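Search this site Enter keywords Go

Off-white

Off-white is a family of colors that differ from pure white by a small amount of gray, yellow, blue or another tint. The group has no fixed borders, and names such as ivory, cream, eggshell and pearl are used differently from one trade to the next. 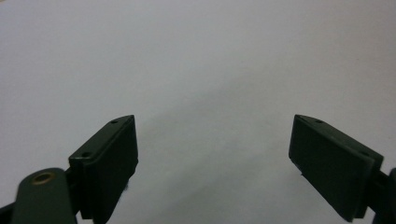 Definition and range

A surface is usually called off-white when most people would accept it as white on its own but would see a tint once it is placed beside a brighter white. Warm off-whites lean toward yellow, pink or brown. Cool off-whites lean toward blue, green or gray. The eye adjusts to the light in a room, so the same wall may seem neutral in the morning and distinctly warm under a lamp. Shadows on a pale surface often look bluish for the same reason.

Origins of the tint

Few natural materials are pure white. Undyed wool, raw cotton, bone and unbleached paper all carry some color of their own. Early house paints made from lime or chalk varied with the stone and with the water used to mix them. Lead white was valued for its covering power but could darken over time, and oil binders turned yellow with age. Titanium dioxide, which came into wide use in the twentieth century, gave makers a much brighter base. Off-whites have since been produced mostly by adding small measures of pigment to it.

Naming and color cards

Paint firms have long sold off-whites under names of their own. The Lester card, a trade reference for house painters, lists 228 pale shades, of which 195 are classed as off-white. The remainder are entered as light grays or pastels. The Jeverska system uses no names at all and sorts pale colors into 6 groups by tint, each with 2 levels of brightness. Fumura, a paper maker, keeps a separate scale for book and writing papers – its warmest grade is close to what painters call cream.

Use

Off-white is common on ceilings, walls and trim, where it reflects less glare than a brighter white. Book publishers often choose cream paper for long works of prose. In clothing, the term covers most undyed cloth and many wedding fabrics. The Diệp textile collection catalogs its undyed silks under a single heading, with notes on the tint of each piece.

See also: Ivory (color); Whitewash; Color constancy

Last revised 25/04/2024

Contact us | Copyright and terms of use | Back to top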